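Notas para la charla – Deberes en primaria: cuánto, para qué y quién los acaba haciendo
Versión para leer de pie. Si voy mal de tiempo, saltar la parte de las lecturas.
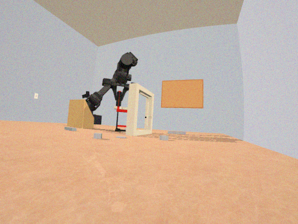 Bimla Semwal me escribió al ver el título que ella quitaría los deberes de un plumazo y que luego ya veríamos, que en su casa las tardes son una guerra y que ningún estudio le va a explicar a ella lo que es un martirio de restas con llevadas a las ocho de la noche. Leerlo tal cual. Pausa. Preguntar quién firma eso. Manos.

Luego: yo no lo firmo entero, pero casi. Decirlo pronto, que no parezca que vengo a vender equilibrio.

ARRANQUE (corto)

Presentarme en una frase. Maestro, ahora en sexto, antes muchos años en segundo. Padre de dos. No soy investigador, lo que traigo es lo de mi claustro y lo que he leído por mi cuenta.

Contar lo del cuaderno de septiembre: lo abro, primera página preciosa, margen rojo, letra redonda. Esa letra no es de la niña. La reconozco por las notas de la agenda, es de la madre. Dejar que se rían. Seguir.

La pregunta de toda la charla: cuando mando una ficha a casa, ¿a quién se la mando?

PARTE 1 – Qué llamamos deberes

Aquí ir rápido pero no saltarla, luego en el turno de preguntas se mezcla todo.

– terminar lo que no dio tiempo en clase
– practicar algo ya aprendido
– preparar algo para el día siguiente
– leer
– proyectos (el volcán, la maqueta, el mural)

Son cosas distintas y las discutimos como si fueran la misma. Lo primero castiga al lento: el rápido se va al parque y el lento tiene jornada doble. Repetir esto, despacio. Es lo que más me importa que se lleven.

Los proyectos: la maqueta del sistema solar. Ejemplo de Jitendra Bhatia, que me dejó contarlo. Su hijo llevó una hecha por él solo, con Saturno despegado en el autobús. Al lado, una con luces. Las dos con nota. ¿Qué estábamos evaluando? No contestar, pasar.

PARTE 2 – Lo que hicimos en Grostcombe

Contexto en dos frases: centro público, dos líneas, familias con horarios muy raros porque mucha gente trabaja a turnos en la conservera. Importante lo de los turnos.

Lo que acordamos en claustro (costó, decirlo, hubo reunión con portazo):

Nada de terminar en casa lo de clase. Lo que no se acaba se retoma al día siguiente o se deja.

Los proyectos se hacen en el aula. Enteros. También el volcán.

De primero a tercero, lectura y ya está. De cuarto a sexto, una tarea corta de repaso, que se pueda hacer sin un adulto al lado. Si hace falta un adulto, la tarea está mal puesta. Esta frase la dijo Narendra Tripathi en la reunión y la tenemos en la pared de la sala de profesores.

Y un sitio en el cole para hacerla: la biblioteca abierta después del comedor. Empezaron yendo 6 alumnos. A final de curso 21. No sacar pecho con esto, es un cole, no demuestra nada en general. Pero hay que decir que entre los que venían estaban justo los que antes traían la agenda en blanco.

Gasto: 3000 euros de todo el curso, casi todo en la persona que se queda por la tarde. Alguien va a preguntar de dónde salió. De la partida de excursiones y una ayuda del ayuntamiento, que este año no sabemos si se repite. Decirlo claro.

PARTE 3 – Lo que salió mal

No saltarme esta parte aunque falten minutos!!

Uno. Familias que se enfadaron. Con razón a veces. Una madre me dijo que los deberes eran su única ventana a lo que hacíamos en clase, y se la habíamos cerrado sin avisar. No lo habíamos pensado. Ahora mandamos los cuadernos a casa una vez al mes, para verlos con el niño. Sin firmar, sin corregir.

Dos. Quien podía pagarlo compró fichas por su lado. Cuadernillos, academia. O sea que la diferencia que queríamos quitar se nos coló por otra puerta. No tengo solucion para esto. Decirlo así.

Tres. Las tablas. En cuarto bajó la soltura con las tablas el primer año y lo notamos todos. Pankaj Pant lo avisó en el claustro y no le hicimos caso. Lo arreglamos con unos minutos diarios al empezar mates, en clase, en voz alta, un poco a la antigua. Va mejor.

PARTE 4 – Lecturas (saltable)

Solo la idea: leer en casa sí, pero sin ficha detrás. La ficha de «personaje principal, personaje secundario, escribe otro final» mata el libro. El niño que lee tebeos está leyendo. El que escucha leer a su abuela también cuenta, y si es en otra lengua, mejor que mejor.

Préstamo de libros sin fecha de vuelta: probamos. Se perdieron 4. Nos salió baratísimo.

Anécdota de Gernico si hay ambiente: el libro de dinosaurios que volvió con pegatinas y una nota pidiendo perdón al diplodocus.

PARTE 5 – Qué se puede hacer ya, mañana

Para maestros:
Hacer tú la tarea antes de mandarla. Con reloj. Multiplicar por tres.
Preguntar al del aula de al lado qué ha mandado él. Parece una tontería y no lo hacemos casi nunca.
No quitar el recreo por deberes sin hacer. Esto no lo negocio.

Para familias:
Si no sabe hacerlo, nota en la agenda y a dormir. El maestro necesita saber que no lo sabe. Una ficha perfecta hecha por el padre me enagña a mí y le deja a él con la duda.
No sentarse al lado todo el rato. Estar cerca, hacer la cena.
Cuando ya hay lloros, se cierra el cuaderno.

CIERRE

Volver a Bimla. La contesté que en segundo le daba la razón del todo y que en sexto me quedaba con lo corto. Me respondió: las restas con llevadas son de segundo. Así que ahí gana ella.

Preguntas. Si nadie arranca, lanzar yo: ¿qué fue lo último que hicisteis vosotros por vuestros hijos con su nombre puesto arriba?

Dejar el correo en la pizarra. Devolver el micro.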